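Wrist camera point cloud drifts from head camera cloud during arm motion only

Posted by tgallon_sim

I'm running a two-arm mobile robot in simulation, with one camera on each wrist and one on the head. The planner fuses depth from all three into a single voxel map in the base frame. With the arms parked, the clouds line up within 2 mm. As soon as either arm moves, the wrist cloud smears and the planner reports collisions with furniture that is well clear. Physics runs at 401 Hz, wrist depth is published at a lower rate, and the planner is the stock one from Gallmont.

I have already checked the extrinsics twice. Views below are left wrist, head, right wrist, not from the same tick. 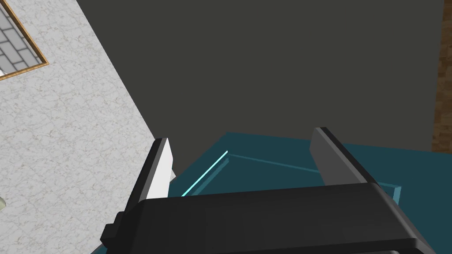
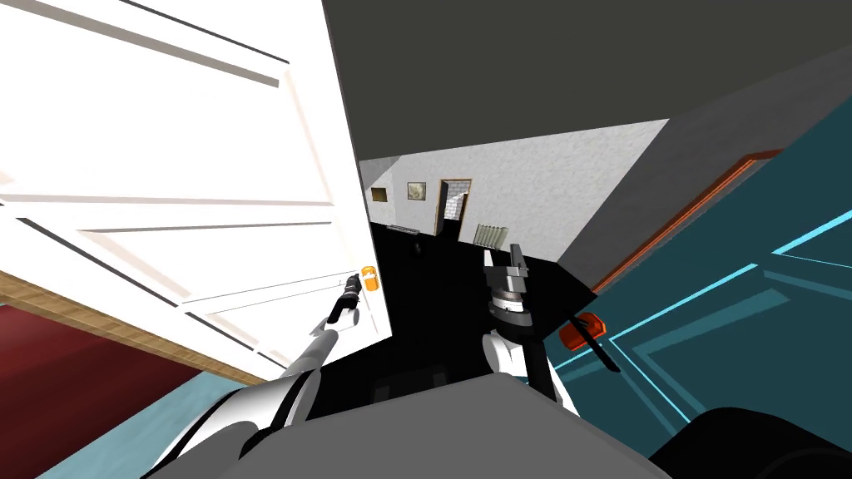
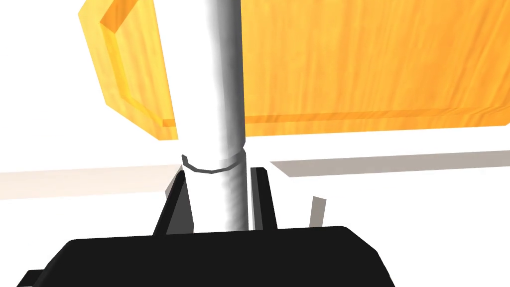
Is this a calibration problem or something in the transform buffer?

Vittoria Pellegrini

Transform buffer, nearly always, if the parked case is clean. A bad extrinsic would give you a constant offset in the wrist frame, parked or moving. What you describe scales with joint velocity, so look at the timestamps. Renderers often stamp the depth image when the readback finishes, and by then the physics has advanced several steps. Your lookup then fetches a wrist pose newer than the pixels.

Log the step index at render time and carry it in the image header. In the fusion node, request the transform at that stamp – do not use "latest". In Qudah there is a setting for this, but it is off by default and only applies to cameras created after it is set. Also mask the gripper before fusing. The fingers and palm take up a large share of a wrist view, and if they go into the map at the wrong pose they become obstacles. That alone could explain your false collisions.

To test it, command a slow wrist rotation, then the same rotation at 6 times the speed. If the error grows with speed, it is latency.

rornier_user

Had the same thing on Rornier. I just increased the voxel size and it went away.

Vittoria Pellegrini

A larger voxel hides the error from the collision check and makes narrow grasps infeasible. I would not do that with handles in the task set.

tgallon_sim

Ran the two rotations. The error grows with speed, and the logged stamps are late by 6 physics steps. Carrying the step index fixed the smear. The finger mask is still to do.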